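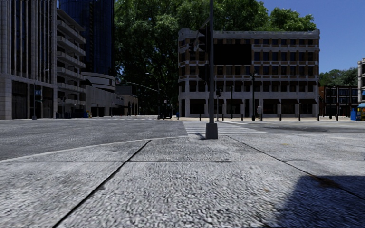
Near corner of the junction, with the crossing and the brick-and-stone building on the far side (simulator render).

Batthorpe Pavement Set: read me before you spend anything

Hello! I'm Elias Sleiman, and this folder is what I used to work out which pavement delivery robots to buy for Batthorpe, how many, and what else had to go in the budget alongside them. It has rendered frames from a simulated city district, a spreadsheet with the costs in it, and my notes (which are long, sorry, I type the way I talk). If you're planning a similar purchase you're welcome to all of it.

The short version is that we were quoted for the Danemano and the Stindano, both small wheeled carriers that trundle along the pavement with a locked box on top. The sales sheets were lovely and told me almost nothing I wanted to know about corners. So before asking for a trial unit I drove a virtual one round a virtual town for a few weeks and wrote down every spot where I thought "oh, that'll cost us".

What's in the folder

frames: still images from the drives, sorted by route
routes: 20 short routes, each one a plain text file with a start, an end and the turns between
budget: the spreadsheet, with a tab for each supplier and a tab for extras
notes: my comments on single frames, in the order I wrote them

All the frames are computer-rendered, so please don't use them as a survey of anywhere. Batthorpe itself looks quite different. I wanted broad pavements, crossings, street furniture and shopfronts, and the simulator had plenty of each.

How I used it

I did 10 drives per route and stopped whenever the planned path came close to something solid, or whenever I couldn't tell from the frame where the pavement ended and the road began. Each stop got a line in the notes and a guess at what would sort it out: a better sensor, a slower speed, a different route, or a person on the end of a phone. Then I priced the guesses. It's a crude method and I'd still do it again, because it gave me something to put in front of the suppliers and they had to answer it.

Corners and crossings

Crossings ate most of my time. A pole with a chunky base standing right by the stripes is a proper nuisance if your robot is planning to go straight on, and you get that at more than one corner in the set. The other headache is walls. Where a big flat wall runs along the pavement and then simply ends, the robot can't see what's coming from behind it, and neither can whoever is watching the feed.

On the Danemano quote the side sensors are an optional extra. I'd gone in thinking we could skip them (they're not cheap!) and changed my mind after the wall frames. They're in the extras tab now, marked essential. The Stindano has them as standard, which narrows the price gap between the two a good deal more than the front page of the quote suggests.

Signals are a separate matter. Plenty of frames have a signal head turned sideways or showing a dark face, so I wouldn't budget on a camera reading the lights by itself. We've allowed for remote staff to approve each crossing during the first stretch of the service. That's a wage line, so put it with the running costs and leave the equipment line alone. I got this wrong in my first draft and had to redo the whole tab.
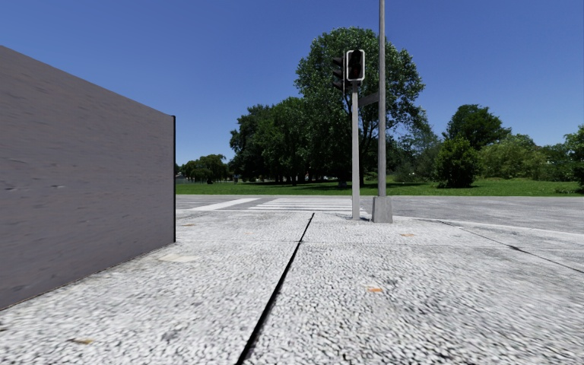 Street furniture and shopfronts

Straight pavements look easy, and mostly they are, until you start adding up the things standing on them. On one route there's a payphone on the street side, then a red hydrant close to the kerb, then a street lamp, with a closed roller shutter over on the building side. There's room to get by. My worry is what happens when the shutter goes up and people start coming in and out, because then the robot drifts towards the kerb and meets the phone. I asked both suppliers how their machine picks a side and got two very different answers (both in the notes).

The payphone is also a nice test for sensor height, with a boxy housing up on a narrow pedestal and a flat plate at the bottom. A low scanner would pick out the pedestal and know nothing of the wider part above it. If your robot carries a flag or a tall box, ask about that before signing, and ask for the answer in writing.

Paving joints and stains turn up all over the frames as well. I logged them early on as possible trip points and then stopped, since dark lines on a render say very little about how deep a gap is. For wheels and suspension you'll want a real pavement and a real machine.

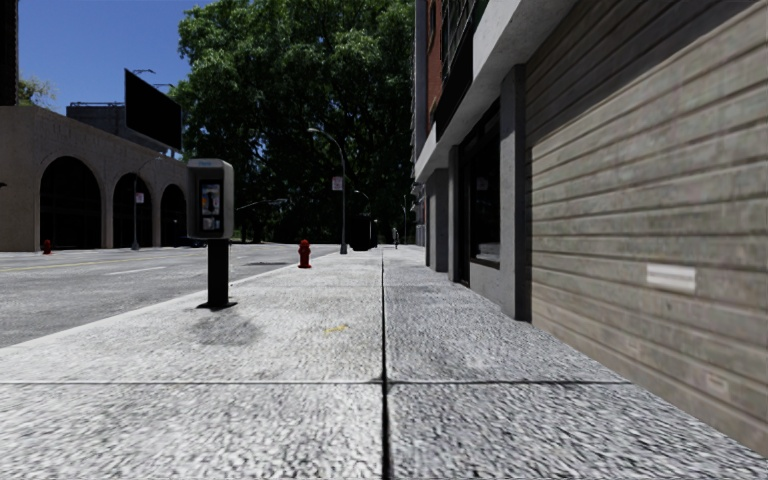

The shopping list as it stands

Robots: 2 to start with, same model, so that parts can be swapped between them
Spare batteries: 2, one per robot
Side sensors: yes, if we go with the Danemano
Charging dock: one, indoors, and get the electrician's quote before the robot quote
Remote desk: screens, a decent chair, a headset and a second internet line
Servicing: Poulain have offered a yearly contract, and I've asked them to split call-outs from routine visits
Insurance: still waiting

The delivery cost for the machines themselves was missing from every quote I had. Ask.

Gaps you should know about

It's always clear and sunny in these frames. There's no rain, no dusk and no frost, and you'll meet very few pedestrians, so the set can't help you size a fleet for a busy Saturday. I also drove everything at one speed. If you're comparing fast and slow modes you'll need fresh drives.

My notes are one person's opinion. I marked a stop when I felt nervous, and I'm a nervous driver, so somebody bolder would come out with a cheaper extras tab. Feel free to disagree with any of them.

Using and changing it

Copy it, cut it about, put your own suppliers in. Please take our prices out before passing the spreadsheet on, as they were quoted to us and won't hold for you. If you add routes, keep the same text layout or the budget tab won't pick them up.

Last tidied on December 31, 2022. I'll be adding the insurance figures in January, once they've rung me back.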